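Rolirstead Robotics Club forum > Team builds > Backpack packing task, books keep jamming

gumleaf_servo
Hi all, year 11 here, second term in the club. Our group picked the schoolbag challenge (arm has to get books in and out of a backpack, no human hands once the timer starts) and I'm losing my mind a bit. We've logged 36 runs on the Kinnunen arm and the books going in is fine until there are a few in there, then everything wedges. Wrist cam grab so you can see how tight it gets: 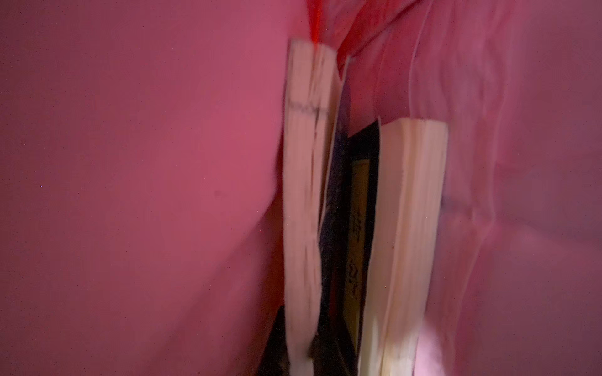 Books upright, wrist cam, pages facing us

Our detector was trained on spines, so it has no clue what to do with page edges. And the blur is awful. Any ideas before we bin the whole approach?

tinny_torque
Blur first. Are you grabbing stills while the wrist is moving? Stop, wait a beat, then grab. We did that last year and it fixed half our "vision" problems without touching the model.

gumleaf_servo
Um. Yes we are grabbing while moving. Will try a pause tonight, cheers!

mozzie88
I'd fix the lighting before anything. Everything in that grab is pink, even the paper. Your white balance must be having a fit. Get a decent lamp over the bench and lock the camera settings.

tinny_torque
Disagree, a lamp won't save you inside a bag. The colour's coming off the fabric as much as anything. Go greyscale and look for the long vertical edges, those two cream page blocks would stand out a mile against the dark cover next to them.

mozzie88
Greyscale throws away the one thing separating book from bag though?? Page edges are cream, bag's pink. I'd keep the colour and fix the exposure. We'll have to agree to differ.

paddock_pid
Can I ask a dumb question, why are you using vision for the last bit at all? Our lot just close the fingers slowly and watch the motor current. Cheap as chips and it doesn't care what colour anything is.

gumleaf_servo
Not dumb! We've got current sensing through the Gornura board but the readings jump all over the shop. Also the grip isn't the only drama, getting the bag open and lined up is its own saga. Here's one from over the top:
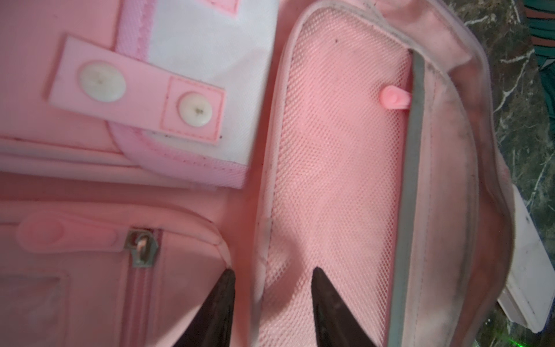
Our training set is up to 2,614 labelled grabs now and I reckon the opening is still the weakest class in it. Mum's spare room has become a labelling sweatshop, my little brother gets paid in Zooper Doopers. The net keeps wanting to call that mesh panel the way in, and you can see the fingertips are right down there with one of them over the bottom of the mesh, so a bad guess puts us straight into the netting. I've been thinking of adding mesh as its own label, but that means going back through the lot.

paddock_pid
Do it. Painful, but do it. We lumped "strap" and "handle" together and regretted it all the way to January.

mozzie88
Seconding the separate label. And do the grey reflective strip beside it too, shiny trim can do weird things under a bright light. You don't need to relabel every grab either, pick 40, retrain, see if it shifts at all.

tinny_torque
40 is nowhere near enough imo. You'll get a nice looking number and then it'll fall over on the day.

mozzie88
It's a sanity check, not the final model, settle down

tinny_torque
Fair enough. Just don't put it in the report as a result, the Hulier judges ask about sample size every single time.

gumleaf_servo
Ok plan is: pause before each grab, mesh label on a small batch, colour AND greyscale side by side so you two can stop arguing. Does anyone have a smoothing script for the Gornura current readings they'd be happy to share?

paddock_pid
Got one, it's ugly but it works. Will dig it out after dinner. What sample rate are you on?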